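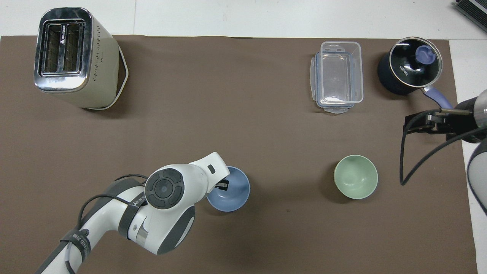 Handout 4: Working Rules for Two-Arm Tabletop Cells
Anness Institute, Robotics Laboratory, June 2018

4.1 Before motion is enabled, students shall stand clear of both arms.

4.2 Speed at the gripper shall not exceed 50 mm per second in a first trial – 300 mm per second thereafter.

4.3 Cables on the arms and on the table are to be checked before each run.

4.4 Bowls may be handled as a stack, gripped by the rim.
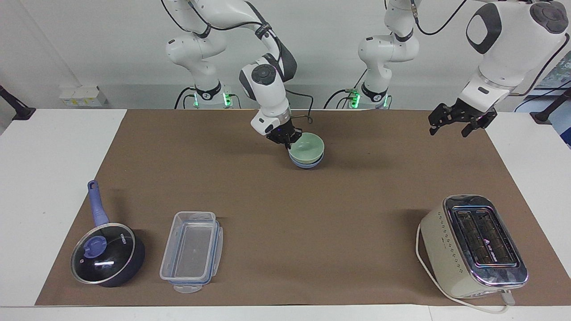
May one arm be left powered while the other is serviced?
Both arms must be shut down and locked out first. The entry goes in the Rizk log.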